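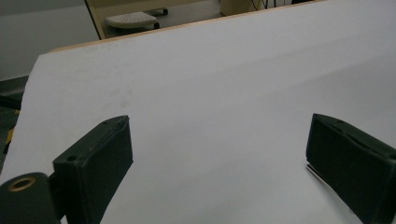 Orkum, fingers open over the white table

July, 9:40 am, Fustness, upstairs bench. Job 3793.

Picking up the Orkum service where I left off. Complaint on the sheet says "right finger lazy, doesn't come home with the left one." Grip on thin stuff is hit and miss, thick stuff fine. No damage noted. No date on the last service either, please write these down.

Before touching anything:

- squeezed and released slowly with nothing between the fingers. Left moves first, right lags and then catches up with a little jump
- side to side play at the fingertip, held by the linkage. Left almost nothing, right I can feel it and hear it (a small click)
- brass rings all seated, none spinning in the green plastic. I had my money on a spun one, so wrong there
- cable tail ok, strain relief ok, didn't go further

Took the right side down as far as the link. Pin came out easy, too easy. Bore of the ring is fine, pin is worn, you can catch a fingernail on the step. Swapped it for one from the Arkex bag in the small drawer. That bag is the good one. The unlabeled bag next to it has pins that look identical and are a hair under, I tried one first and got the click right back. Have written NOT ORKUM on it in marker.

Old grease was gray paste. Wiped out, cotton swab and alcohol, let it sit, then one tiny dab of the dry-film stuff. NOT the bearing grease. It creeps down the finger and ends up on the pad and then you're back to slipping on anything smooth.

While it was apart did the left too. Pin there looks ok, put it back. Same orientation, head outward. If you put it head inward it fouls the block at about the last bit of travel and feels exactly like a weak spring. Lost half an hour to that once.

11:15. Back together. Both fingers start together now. Click gone. Very slight drag on the right near full open, think that's the new pin bedding in, leave it for now.

Pads next. Screws first: the top ones on the right pad were loose enough to turn with my fingers. That alone could be half the complaint. Order I use:

1. all screws in, none tight
2. close the fingers on a flat piece and hold
3. snug the lower ones
4. snug the upper ones
5. open, look, then final turn by hand with the short driver

Don't use the electric driver on these. The threads are in plastic and they strip without any warning at all.

Cleaned both rubber faces with the stiff brush, then damp cloth. Texture still has bite. Not replacing, but order a set anyway. 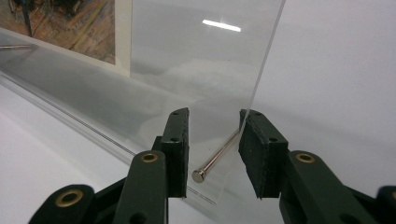

*R. Kazemi*

Trying it on clear acrylic, upright sheet, fingers either side. Acrylic is the mean test for this one. It's thin, it's slick, and if the pads don't meet it square the sheet twists as soon as you lift. Long clear rail is on the table too for later, haven't picked it up yet.

What to watch for, since I keep having to re-learn it:

- come in with both fingers level. Tilting the wrist puts the slant-topped pad on first and pushes the sheet over toward the narrow one
- squeeze until it stops moving, then a touch more. Not a death grip, acrylic flexes and then you're fighting it
- lift straight up a little way, wait, then go

First lift on the sheet twisted a bit. Backed off, re-snugged the right pad (had moved when I did the final turn, of course), did it again. Held. Did 4 more with the same setting and all held, no slip that I could see. Then tried deliberately badly, off center and tilted. Slips then, same as it always did, I don't count that against the repair.

Metal pins on a flat surface: picked up one of the slim ones with the round head. Works if you take it across the shaft, not so good by the head. Didn't chase it, no one asked for that on the sheet.

12:30, stopped for lunch, came back and did the play check cold. Still tight. Good.

Things I am NOT happy with yet:

- drag on the right near full open. Check again after a day of use. If it's still there pull the pin and look for a bright line on one side
- pad screws. They came loose once, they'll come loose again. Want a dot of paint across head and pad so you can see if one has turned. Didn't have the paint up here
- left pin is original. It's fine today. Worth changing both as a pair next time and be done with it

To order: pins from Arkex (2 bags, same part as the label in the drawer), pad set, short driver bit, ours is rounded off.

If you get it before me: don't adjust the pads with the fingers open, wipe the rubber before a run on acrylic, and if you hear the click stop and put a note in here with what you were holding at the time. "It clicked" on its own dosn't help me much.

Unit is back on its hook. Tag says IN USE / WATCH, leave the tag on. Job 3793 stays open till the drag is sorted.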